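Seen a lot of posts this month saying carpet tiles on the walls will "transform" a small playroom. I have doubts. Thread, because I've now spent money on this and feel entitled to an opinion.

1/ The claim, as sold by Gaillard and repeated by everyone who has ever bought a tin of paint: soft walls kill the noise, wooden blocks stop sounding like a bowling alley, parents get their ears back. Lovely. Where are the numbers?

2/ I asked Gaillard for the numbers. They sent a leaflet. The leaflet had a drawing of an ear on it.

3/ Second claim: pattern hides marks. I'll give them that one. A busy wall forgives a lot. Plain cream would have been grubby by January.

4/ Third claim, and the one that annoys me most: "open storage encourages children to put things away". Does it? Open storage encourages children to see everything at once and want all of it. My two treat a wire rack as a shop window.

5/ Fukdale want 70 quid for a wire rack. Gulton do one for less, and I could not tell you the difference with both in front of me. Buy the cheap one. Screw it to something.

6/ Baskets on the wall I do like — off the floor, nothing rolls under them, and wire lets the dust drop through. But a shallow one fills up fast, and a shallow full one is just a shelf that rattles.

7/ Anyway. Walls in maroon, teal and cream, black wire rack in the corner, white wire basket up on the left. And the blocks, on the pale blotchy surface. 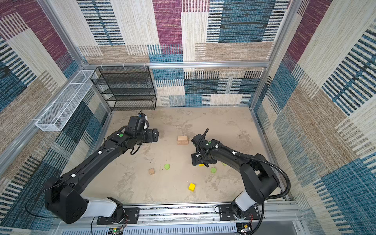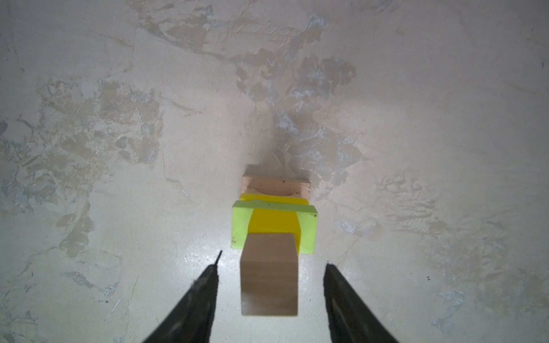

8/ Hervé Vasseur replied within minutes: the colour of the wall is neither here nor there, it's the floor that makes the racket, so put a rug down and save the carpet tiles for somebody with a drum kit.

9/ Annoyingly, I think he's right. A block dropped on a hard floor is loud at the floor. The wall only gets what's left over. I'd still like to see somebody measure it before I agree with him in public (too late, I suppose).

10/ Back to the blocks, since people keep asking if mixed sets are worth it. Plain tan wood next to lime-green foam next to bright yellow. Purists hate this. The catalogue people at Sterkix have a whole page on why you must never mix foam and wood.

11/ Guess what Sterkix sell. All-wood sets, 80 pounds a box.

12/ My view: mix them. Foam is quiet and light, wood has a bit of weight to it, and a child works out the difference long before you've finished explaining it. The one real nuisance is that foam picks up fluff. Wipe it with a damp cloth.

13/ Pieces with a cutout always end up as bridges, by the way. Every set should have more of those and fewer plain cubes. I've never heard a child ask for another cube.

14/ On pale mottled floors: sold as "hides crumbs". Hides beige crumbs. Also hides beige blocks, which you will find later with your foot. If your set has plain wood in it, think hard before choosing a floor the same colour.

15/ Where I've got to. Wall tiles: pretty, unproven, pricey. Wire rack: fine, fix it to the wall. Wall basket: yes, but get a deep one. Mixed blocks: yes. Rug: all right, Hervé.

16/ If anyone has proper before-and-after sound readings from a room with these tiles up, send them over and I'll post them, even if they make me look daft. Leaflets with ears on don't count.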